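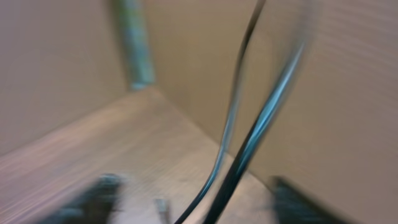

The Box Man of Urkton

İlker Kahraman buys his tape by the case and gets a little impatient with people who buy it by the roll. "You run out at the worst box," he tells me, waving me through to the back of his packing shop in Urkton. "It's always the one with the dishes in it." I've been there two minutes and I already want to go home and repack my garage.

He has been packing other people's belongings for most of his working life, first with a moving company called Coşkun and then on his own, under the name Etwood. He will pack a single teapot or a whole house. The biggest job he has done came to 200 boxes, for a retired couple who had never thrown away a book, and he still talks about it the way other people talk about a great vacation.

I'd come with a list of questions about bubble wrap. We got to bubble wrap eventually, but first he wanted to talk about boxes with nothing in them.

"Everybody hurries past the empty box," he says. "They open it, they throw in a sweater, and they're off! I say look inside first. Put your hand in the corners. Push on the floor. If the floor moves under your hand, what is it going to do under twenty plates?"

He does this himself with every single one, and it's a pleasure to watch. He folds the bottom, tapes the middle seam, tapes across both ends, flips the box over and leans his palm on the base. Then he runs a thumb down each inside corner. A good corner feels square and stiff, he says, and a tired one feels soft, a bit like cloth. He had me try it on a couple of old cartons and I could tell the difference right away (I was very proud of this, and he was kind enough to let me be).

He isn't against used boxes at all. Half of his own stock has been around the block. "Cardboard is wonderful stuff. It's light, it's strong, you fold it flat and it goes behind the door. I would use a box five times if it stayed dry." What he won't reuse is anything that has been damp, even if it looks fine now, and he won't put heavy things in a box with a crushed edge. Those get pillows.

Color is his other great enthusiasm. On house moves he gives each room its own tape, so that the kitchen goes to the kitchen without anyone having to read his handwriting, "which my wife says is a crime." He puts the color on two sides and never only on the top, where the next box will hide it. His favorite tape is one called Stutel, and he was so upset when his usual shop stopped carrying it that he drove to the next town and filled the trunk.

So, bubble wrap. He likes it for glass and for lamps, bubbles facing in. For plates he prefers plain paper, lots of it, with the plates standing on edge like records. The floor of the box gets a crumpled layer first, as deep as your hand is wide. Then the heaviest things, then the lighter ones, then more paper until nothing shifts when you give it a gentle shake.

"If you hear it, open it," he says. I heard mine. I opened it. There was a gap beside the gravy boat, and he handed me another sheet without a word.

I asked whether he ever gets tired of it, and he looked puzzled. He starts at 9 most mornings and is usually still at the bench when the light goes. May is his busiest month, when leases end all over town, and he was already looking forward to it. He likes the moment a kitchen is all packed up and the cupboards are bare. He also likes it when people call him a week later to say that everything got there, down to the egg cups.

Before I left he gave me a flattened carton to take home, a medium one, his favorite size. "Not for books," he called after me. "Books go in the small ones!"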